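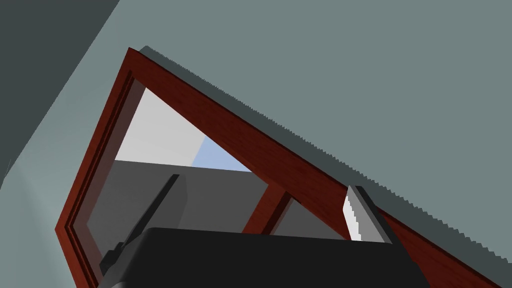
What changes for the packing bench when the arm takes over the tray loading?

Mostly the middle of the shift. The loading itself was the dull part and it's the part that goes, but the people who did it end up with the checking, the odd sizes and the say over when the arm runs, and that is a different sort of day.

April, notebook carried over from the blue one.

Morning. Went through the task list with Zuzanna and Jhair before touching the simulator. We had written the job down as "pick, turn, place" and Zuzanna laughed at that — she has done the Paucar trays for years and reckons there are at least two more steps in it. She tips each part slightly to feel whether the lid is seated. None of us had that in the spec! Added it as a step for a person for now. Jhair thinks we could get it from finger force later on. I'd love that, but not this month.

Agreed with the bench: 100 parts per run, then the arm stops and waits for somebody to release it. King-fai wanted it to keep going until the rack is full. The bench wanted the stop, and I'm with them, it gives them a natural point to swap over and look at the tray properly. Stop stays in.

Simulator, late morning. Spent most of the time on wrist angles. Things I want to remember:

Wrist camera view is the one to show people when we talk about reach. Everybody gets it straight away, much quicker than with the joint plots.

Keep the fingers fully open as the start pose for every run. Vangelis had a half-closed pose saved from the Stuteck job and it kept creeping back in when we reloaded. Deleted it. If you need it, Vangelis, it's in the old folder.

Resets: 4 seconds each as set now. Feels slow when you sit and watch but fine in a batch.
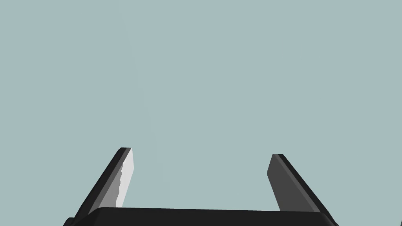 Hernán came by after lunch with the shift plan, and this was the best bit of the day. The worry on the floor has been that the arm means fewer people on the bench. The plan keeps all four, with one of them as cell lead each week, in turn. The cell lead starts the arm, clears it, writes up the stops and has the last word on whether it goes back on. Training is around 20 hours each, paid, in normal shift time. Zuzanna has asked to go first. I was so pleased I forgot to eat.

She also asked the question I should have asked myself, namely who fixes it at six in the evening when we've all gone home. At the moment the answer is a phone call to Jhair. That won't do. Hernán is going to ask for a late technician to be named on the plan, and I'm writing a one-page recovery sheet that uses the words the bench uses (they say "nest", we say "fixture", so it's nest from now on, in the code comments too).

Still open:

Esomance lids are a touch wider. Check the finger opening against the drawing before anybody promises them.

Kullik quote for the guard door. King-fai chasing.

Noise. The bench talk to each other all day across the table and the arm will stand between them. Could we turn the cell a quarter so they still face each other? Costs us some reach on the far rack. Try it in the simulator first and show Zuzanna the result with her sitting at the screen, driving it herself.

Jhair has the batch going overnight with the new start pose. Logs go in the shared folder under tray loading, please don't rename them this time.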